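Shared Table at Primcombe: Frequently Asked Questions

The long table at the Primcombe office is used for meetings, for sorting mail and for anything that needs to be spread out. These are the questions we get most often about what can be left on it and where things go afterward.

Who can use the table?
Anyone with a desk at Primcombe. You don't need to book it unless you want all of it for more than an hour. The booking sheet is on the office calendar under "Blackwood table."

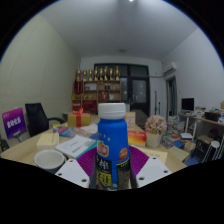 By Yasaman Azimi
Office Services, Primcombe
Last updated in January

Can I leave bottles on the table?
Yes, if the cap is screwed on tight and the bottle is standing up. Put it back when you leave. This applies to drinks and to cleaning products, and the two should be kept at opposite ends. If the label is in a language you don't read, ask before you open it.

What about cups and mugs?
Cups are fine during the day. Keep them away from papers that belong to someone else. Everything left at 6 p.m. goes to the kitchen sink, and it is not sorted by owner.

Where do I put booklets and magazines?
Current ones can stay on the table in a stack. Old ones go in the Medaseck box next to the printer. The box holds 300 sheets or so of mixed paper, and it is emptied when it is full. Please take out staples and plastic covers first.

I found loose papers. Can I throw them out?
No. Put them in the tray marked "Found" and leave them there through the end of the month. Papers with a name on them go to that person's desk. 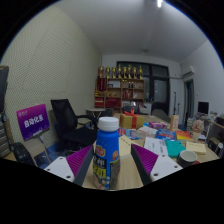

Notebooks and notepads are handled the same way as loose papers, with one difference: we keep them for two months. Write your name inside the cover. Most of the notebooks in the tray have no name, and we don't read through them to find out whose they are.

Can gifts be left on the table?
A wrapped gift can stay until it is picked up. Attach a tag with the name of the person it is for. Please don't stack anything on top of a bow.

Do the flowers need water?
Check first. Some of the flowers in the office are artificial and only need dusting. Use a dry brush on these. Saeed Asadi looks after the real plants and would like to be the only one watering them.

How should the wood be cleaned?
Wipe it with a damp cloth along the grain, then a dry one. Don't use scouring pads. For ink marks, send a note to Office Services and leave the mark alone.

Can I move the chairs?
Yes. Push them back in when you finish.

Who do I contact about something that is missing?
Look in the "Found" tray, then call extension 11. Rinemo, our cleaning company, hands in anything found on the floor the next morning.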